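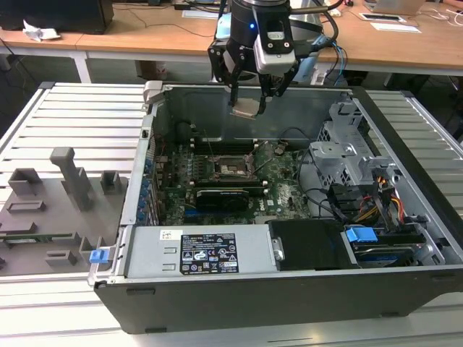

3.2 Laying the tower down and finding your way around

1. Shut down, switch off at the wall and pull every cable out of the back. Hold the power button in for 3 seconds. Nothing should happen, and that is the point.

2. Lay the tower on its side and take off the side panel. Put the panel somewhere you won't step on it. You will step on it.

3. Touch bare metal on the chassis before touching anything you'd be sorry to replace.

4. Get your bearings. The green board is the motherboard, the long silver box is the power supply, and the grey cage holds the drives. Blue plastic generally marks a part meant to be moved by hand. The blue slot covers by the rear wall stay put until you have a card to fit.

CAUTION: Do not open the power supply. The label on it has warning icons, and they mean you.

5. If the CPU socket is exposed, keep fingers, sleeves and biscuits well clear. Leave the metal lever alone until section 3.4.

6. Before unplugging the yellow, red and black leads, note which connector goes where. Memory is a fine thing in a computer – less so in its owner.

Note: Spare screws come in the Zandeck fitting kit, part 1025. Colour does not indicate size.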